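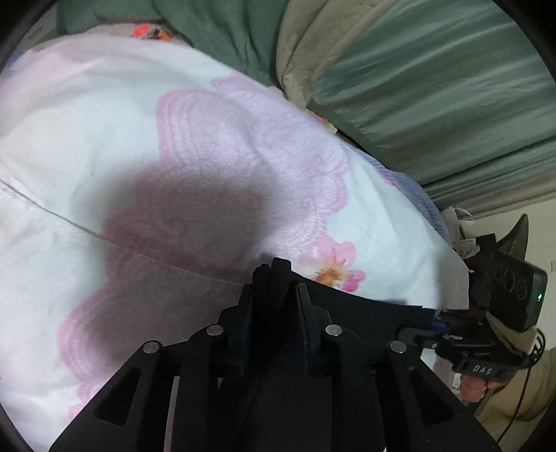
Week 8 notes: when is a grasp a grasp?

Okay, so last time we left the policy running happily on mugs and blocks, and I promised we'd get to bedding. I love bedding! It breaks nearly every shortcut you picked up in the first half of the course, and this week it's going to break your contact detector.

Start with the one you all wrote for homework 2. It watches the jaw opening, waits for it to stop changing while the motor is still pushing, and calls that contact. Fine for a mug. Now try a pillow. The fingertips can be pressed right into the cover with the jaw opening not changing one bit, and then when you do close, the fabric gives and gives, and your detector either fires late or never fires. Garnet Marchand's version waited politely until the fingers met each other (great patience, no pillow).

So we split the problem into two questions, and please keep them apart in your code:

Are we touching it? Use the wrist view and the tool's motion. If the tool moves forward and the cloth near the tips moves along with it, you're probably touching.

Are we holding it? Close, lift a tiny bit, look again. Does the cloth come up with the fingers?

A word on shadows. The gripper and hand throw a big soft one onto pale fabric, right where your tracker wants to look, and it moves with the tool. A naive tracker will happily lock on to its edge and report that the cloth is moving. Printed flowers help you here, and so do seams, as they stay put on the fabric when the light changes. Tsegereda Teshome asked whether you can just normalize brightness first. You can, and it helps, but the soft edge still leaks through, so mask it too.

For the lab, pull the Sornwood branch and load episode 113. Plot jaw opening and tracked cloth motion on the same time axis, then mark by hand where you think contact starts. Compare with your lab partner before you run the detector, not after!

Anum Gilani has the lab hour this week, so send setup trouble to her. Plots go in the Talpur folder with your name on them.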